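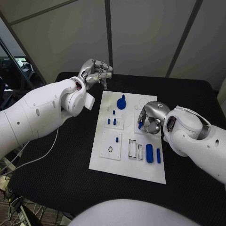 Weißes Arbeitsbrett mit blauen Steckteilen und aufgedruckten Kreisen

Zum Tag der offenen Tür bei Letard in Pultstead bin ich mit dem Zug gefahren. Vom Bahnhof läuft man eine Viertelstunde, zuerst am Kanal entlang, dann durch ein Gewerbegebiet, in dem an diesem Vormittag fast alle Tore geschlossen waren. Der Eingang war mit einem Pappschild an einer Laterne ausgewiesen. Der Eintritt war frei, an der Tür bekam man einen Aufkleber und einen Zettel mit den Rundgangszeiten.

Letard fertigt Steck- und Montagebretter für Ausbildungswerkstätten, Ergotherapiepraxen und Prüfstellen. Die Reihe heißt Runness und kam mir bisher nur als Katalogseite unter. Ich unterrichte in der Berufsvorbereitung und wollte wissen, ob sich die Bretter für Gruppen eignen, in denen einige sehr schnell arbeiten und andere lange für einen einzelnen Stift brauchen.

Der Rundgang begann um zehn im Lager. Die Bretter kommen als Zuschnitt ins Haus, die Kunststoffteile liefert die Firma Alexiou. Sie liegen sortenrein in flachen Kisten: kurze Stifte, lange Stifte, Knäufe, Scheiben, Halteplatten. Laut Aushang verlassen im Monat 545 Bretter das Haus, die meisten davon in der kleinen Ausführung. Das Lager war kühl und ziemlich eng, unsere Gruppe musste sich zweimal teilen, damit jemand mit einem Hubwagen vorbeikam.

Danach ging es in den Druckraum. Auf die Bretter werden Umrisse gedruckt, große und kleine Kreise, die vorgeben, wo ein Teil stehen soll. Die Farbe muss 72 Stunden aushärten, bevor ein Brett weiterbearbeitet wird. Eines der fertigen Muster durften wir anfassen. Den Druck spürt man mit dem Fingernagel kaum, und beim Reiben mit einem feuchten Tuch ging nichts ab. Wie das nach zwei Schuljahren aussieht, konnte ich natürlich nicht prüfen.

Am längsten war ich an den Arbeitstischen. Auf der schwarzen Tischfläche hebt sich das weiße Brett gut ab, die blauen Teile auf dem weißen Brett ebenfalls. Für Leute, die schlecht sehen, ist das viel wert. Schwieriger sind die durchscheinenden Stifte. Die sind winzig, und auf dem hellen Untergrund habe ich meinen beim ersten Versuch glatt übersehen. Im Unterricht würde ich sie erst ausgeben, wenn die blauen sicher sitzen.

Die Knäufe bestehen aus einer runden Scheibe mit einem kurzen Zapfen darauf. Man fasst sie oben am Zapfen und setzt sie auf den Umriss, das gelingt auch mit steifen Fingern. Bei den kleinen Stiften sieht es anders aus. Sie kommen aus einer quadratischen weißen Platte, und man braucht Daumen und Zeigefinger ziemlich genau übereinander. Wer zu schräg zieht, verkantet den Stift. Mir ist das dreimal passiert, einer älteren Besucherin neben mir kein einziges Mal.

Als Übung lag ein Ablaufblatt aus, das ich mir abgeschrieben habe:

Brett gerade vor sich hinlegen.
Knauf auf den großen Kreis setzen.
Einen blauen Stift aus der Platte ziehen und auf den kleinen Kreis stellen.
Mit der anderen Hand wiederholen.
Alles zurücklegen, Platte rechts vom Körper.

Den vierten Punkt lassen viele weg, hieß es am Tisch. Für meine Gruppe wäre gerade der interessant. Mit links habe ich gut doppelt so lange gebraucht und das Brett dabei mehrmals verschoben. Rutschfeste Unterlagen gibt es als Zubehör, sie müssen extra bestellt werden. Das halte ich für ungünstig, denn auf einer glatten Schulbank wandert so ein Brett vermutlich noch mehr.

Zum Thema Ersatzteile habe ich nachgefragt. Stifte gehen verloren, das kennt jede Werkstatt. Nachkaufen kann man sie im Beutel zu 96 Stück, einzeln nicht. Für Einrichtungen mit großem Bedarf gibt es auch lose Ware in Kartons mit über 1.000 Teilen, allerdings unsortiert. Die Halteplatten sind einzeln lieferbar. Ein Deckel oder eine Box für das ganze Brett ist im Sortiment bisher nicht vorgesehen, man soll die Teile in ihren Platten lassen und das Brett waagerecht ins Regal schieben. Bei uns im Schrank würde das an der Tiefe scheitern – die Fächer sind für Ordner gebaut.

Preise standen nur auf der Liste im Vorraum, gestaffelt nach Abnahmemenge. Für eine einzelne Klasse liegt man in der teuersten Stufe. Ein Leihsatz für vier Wochen ist möglich, die Rücksendung zahlt die Schule. Ich habe mich auf die Warteliste für den August setzen lassen.

Zum Schluss gab es in der Kantine Kartoffelsuppe und Kaffee, beides gegen eine Spende. An der Wand hingen ältere Ausführungen der Bretter, noch ohne Aufdruck und mit gebohrten Vertiefungen. Die gefielen mir fast besser, weil die Teile darin weniger leicht umfallen. Auf Nachfrage hieß es, die Vertiefungen seien schwer sauber zu halten gewesen, vor allem in Praxen.

Der zweite Rundgang startete um 13 Uhr und war deutlich voller als unserer. Wer die Tische in Ruhe ausprobieren will, sollte den frühen nehmen. Parkplätze gibt es wenige, Fahrräder kann man im Hof anschließen. Die Toiletten liegen im ersten Stock, einen Aufzug habe ich nicht gefunden.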